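Refilling Single-Use Water Bottles: Frequently Asked Questions

Bodero Household Notes. Compiled by Shahnaz Roy from reader mail. Last revised 19 March 2026.

Is it safe to refill a plastic water bottle that was sold full?

Probably, for a while, if you wash it. I get this question more than any other, and the people asking usually want a yes or a horror story. I don't have either. A bottle that gets rinsed, dried and refilled with tap water is a pretty dull object. One that has been rolling under a car seat since October deserves more suspicion.

How many times can I refill one?

I don't trust anybody who gives you a number. Readers have sent me all kinds of them and not one came with a source. Look at the bottle. If it's cloudy, creased, scratched inside or smells like anything, throw it in the recycling. Mine last up to 5 days before I've squashed or lost them, so the question mostly answers itself.

What about chemicals leaching out of the plastic?

Heat is the part I'd pay attention to. Don't pour boiling water in, and don't leave the bottle on a dashboard in summer. Past that, the claims get big and the evidence people send me gets thin. If you're worried, buy a steel bottle and stop reading articles about it, this one included.

Do I really have to wash it if it only ever holds water?

Yes. Your mouth has been on it. Warm water, a drop of dish soap, shake, rinse until there are no suds, leave it upside down with the cap off. The narrow neck makes it a pain to scrub, and that's my main argument against these bottles.

And the cap?

The cap is where I'd put the effort. Those ridges hold grime, and so do the threads inside. An old toothbrush does the job. Ashraful Miah wrote in to say he soaks his caps overnight in vinegar. I tried it and couldn't tell the difference from soap, except that my kitchen smelled like pickles.

Are the cleaning tablets worth buying?

I tested the Swati ones for two weeks. They fizz. The bottle came out clean, and so did the one beside it that got soap. Draw your own conclusions, but I didn't buy a second box.

Can I put the bottle in the freezer?

You can, if you leave room at the top. Water expands. Fill it all the way and you may end up with a split seam and a puddle in the morning. Leave the cap loose until it's frozen.

Does water go bad if it sits out on a table?

It goes flat-tasting, and people confuse that with going bad. An unopened bottle kept in the shade is a different matter from one you've been sipping at. With an opened one, I'd finish it the same day and wouldn't lose sleep over a glassful left from the night before.
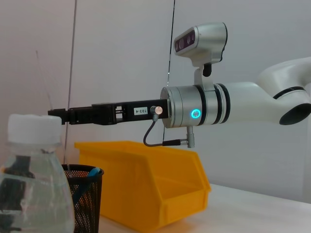 The bigger trouble with a bottle on a shared table is knowing whose it is. Clear plastic, white cap, every one looks like the next. Erick Lyimo asked whether colored bands are worth the money. A strip of masking tape with your name on it costs next to nothing and peels off before recycling. The Rastness bands I was sent slid down to the bottom as soon as the plastic got squeezed.

Should I keep open bottles away from laptops and other electronics?

Cap on whenever you aren't drinking. I've heard plenty of clever advice about coasters, trays and weighted holders, and none of it does as much as a cap screwed down tight. A tall bottle that's nearly empty tips more easily than people expect, too.

Is a filter bottle like the Grelia any better?

It depends what's wrong with your water. If nothing is, you're paying for a cartridge you have to remember to replace, and a neglected cartridge isn't something I'd want to drink through. Magnus Tosh disagrees with me and says his tap water tastes of pennies without it. Fair enough. Get your water tested first.

Caps on or off for recycling?

Ask your local program. The rules differ from town to town, and the label on the bottle doesn't know where you live. Empty it either way.

Corrections go to Afroza Khondokar at the Bodero desk. Please include a source if you're sending a number.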